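Brodwood House, guest kitchen and ground floor
Inspection checklist with comments
Date of round: 7/11/24
Done by: Thanasis Koutsoukos
Copy to: Remo De Luca, building manager

Marks used: OK = in order. C = comment, please read. R = must be repaired before next group comes.

1. Entrance and corridor

1.1 Front door closes by itself: OK
1.2 Door mat lies flat: C
The corner on the left side is lifting again. I pressed it down with tape in February and the tape did not hold. I suggest a heavier mat, same size.
1.3 Emergency light above the door: OK
1.4 Corridor free of boxes: R
Delivery from Fontana was standing along the wall, 16 boxes of paper towels. A person with a wheelchair can not pass. I moved five of them to the storage room but there is no more place on the shelf.
1.5 Evacuation plan on the wall: C
The plan still shows the old back door, which was bricked up. The new plan is printed, only the holder is missing.

2. Fire safety

2.1 Extinguisher by the stairs: OK
The needle is in the green part and the seal is not broken.
2.2 Extinguisher in the kitchen: C
Pressure is good. It hangs behind the open pantry door, so a guest who does not know the house will not find it. Please move the hook to the other side of the doorway.
2.3 Fire blanket: OK
2.4 Smoke alarms, test button: C
All of them gave sound. The one in the Menden room is weak, I changed the battery and it is still weak. I would order a new one.
2.5 Stair door not held open: R
I found again the wooden wedge under it. I took the wedge to the office. This is the second time I write this.

3. Kitchen

3.1 Gas valve closes fully: OK
3.2 Hood filters: C
There is grease on the edges. They can be washed one more time, then they should be changed.
3.3 Hot water at the sink: C
I measured 51 degrees Celsius after one minute. In the report before it was 76 at the same tap, and that was dangerous for children. The new setting is much better, please leave the mixer as it is.
3.4 Refrigerator thermometer: OK
3.5 Knives stored in the block: OK
3.6 Outlets near the sink: R
The cover of the right one is cracked. I switched off the circuit and put a note. The electrician from Wundmont must look at it, it is not a work for us.
3.7 Counter and joints: C
No sharp places on the front edge. The sealing strip behind the sink is dark in the corner and should be cut out and made new. 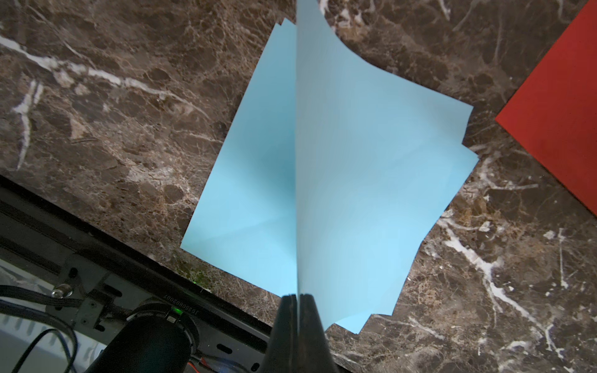

Can we clean the counter with the same vinegar spray as the windows?
Use only the neutral soap from the lower cupboard, mixed with warm water. Vinegar eats the polish of marble, and after some months the surface becomes dull and takes stains from coffee and wine.

3.8 Trash bins with lid: OK
3.9 First aid box: C
The burn gel is past its date. The plasters are nearly finished. Scissors and gloves are present.

4. Bathroom on ground floor

4.1 Grab bar by the toilet: OK
I hung on it with my full weight and it did not move.
4.2 Floor drain: OK
4.3 Fan: C
It works but makes a scratching noise when it starts. Maybe only dust inside.
4.4 Lock can be opened from outside with a coin: OK

5. Outside steps

5.1 Handrail: OK
5.2 Lamp with sensor: C
It comes on too late, when the person is already on the second step. I turned the sensor a little to the path. Please check it one evening, I was there only by daylight.
5.3 Non-slip strips: R
The strip on the top step is gone. The others are good.

To be repaired before the next group: 1.4, 2.5, 3.6, 5.3.
Remo, for 3.6 please call me when the electrician gives a day, I have the key for the fuse cabinet.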